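**Bunar Countertop Oil, Food Safe, Satin**

Bunar Countertop Oil is a clear finishing oil for butcher block, cutting boards, table tops and other indoor wood. It soaks into the grain and dries to a low satin sheen. It can go on bare wood or over an older oil finish that has been cleaned and lightly sanded. Do not use it over varnish, polyurethane or paint.

Sand the surface with 180 grit and wipe off the dust. Pour a small amount of oil on a lint-free cloth and rub it in along the grain. Wait 25 minutes, then wipe off everything that has not soaked in. Oil left standing on the surface will dry sticky. New wood needs 2 coats, one day apart. Maple and beech may take a third.
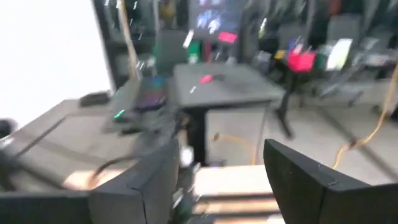 **How soon can I use the counter after the last coat?**

Light use is fine the next day. Wait 7 days before you set down wet dishes or cut on the surface.

Coverage depends on the wood. One can does almost 19 square feet of maple with both coats, and less on softwood or end grain. Stir the can before each use and press the lid down tight afterward. Thickened oil should be thrown out.

Rags soaked with oil can catch fire on their own. Lay them flat outdoors to dry, or put them in a metal can of water with a lid.

- Finish: satin, clear
- Cleanup: mineral spirits
- Storage: above freezing, out of the sun
- Sold by: Soomro Wood Supply, Claltivport

Also available in Matte. For outdoor furniture, see Skarnance Deck & Bench Oil. Opened cans cannot be returned.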